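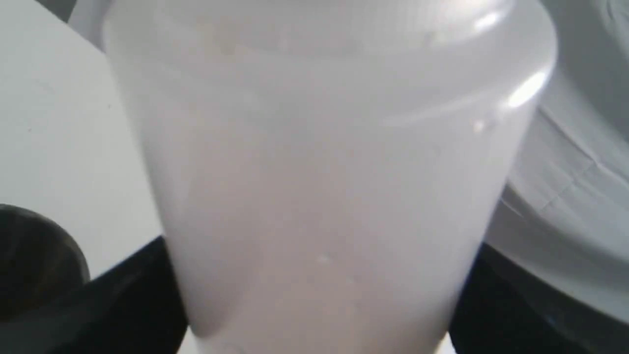

The pouring lesson

At Pimavel, teaching a robot to pour takes up most of October. The company rents two rooms above a tile showroom, and in the smaller one Charmaine Pillay runs the collection of what she calls runs: single attempts at a single job, recorded from start to finish, which are later fed to a learning system named Visia.

The job this month is short to describe. Pick up the plastic cup, bring it to the steel one, tip it, put it back. A person steers the arm through it each time, and the movement is saved alongside what the cameras see. Visia is given no rules about cups. It gets the recordings and has to work out the rest. 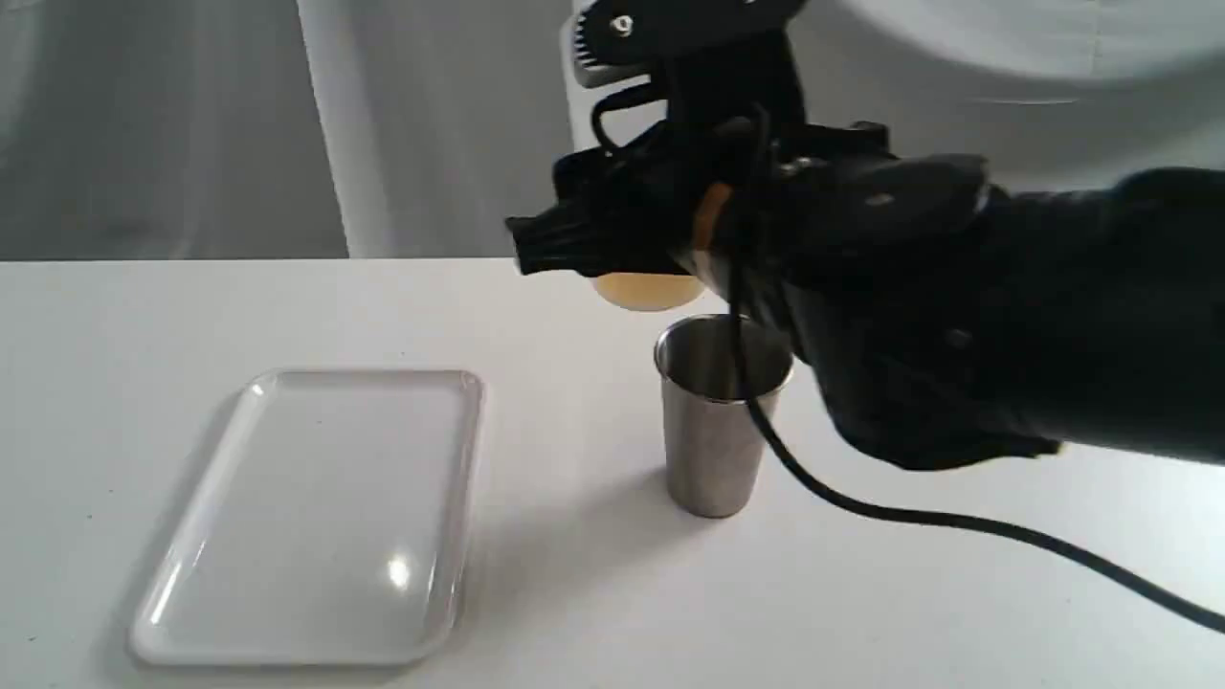
Pillay started with a target of 100 runs a day and dropped it after the first week. Her operators were hurrying, and the hurry went into the data. The system learned to jerk the cup over at the last moment, as they did. The target is now 35 per operator, with a break after every 11.

"I'd sooner have a slow one I can use," she says.

Translucent plastic is a nuisance to work with. It takes on the colour of whatever is near it, and from the wrist camera it can be hard to say where the cup stops and the background starts. An earlier set, made with painted mugs, gave good results that fell apart as soon as the mugs were swapped.

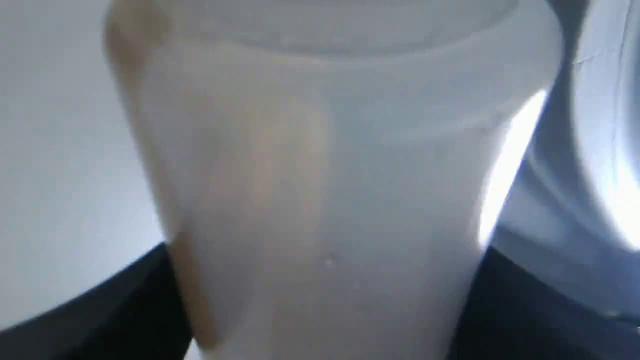
For that reason the wrist views are kept even when they are soft. Pillay's team used to throw out anything blurred. They stopped when a trial at Bakilana, a partner workshop, showed that the system did worse on close work without them.

Failed attempts are kept too, under a separate label. A missed grip goes in, and so does a pour that lands on the table. The operator types one line on what went wrong, and Pillay reads them all at the end of the afternoon, usually with her coat on.

The set stands at 1,127 runs. Visia will be trained on it next month and tried on cups it has never met.

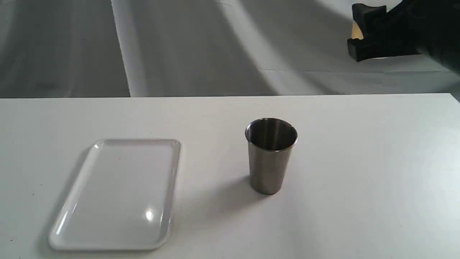 Where the recordings go

Finished sets are stored under the name Irkine and checked by a second person before training. The checker looks for gaps in the recording and for labels that don't match the attempt. Pillay does some of this herself, but never on runs she has steered.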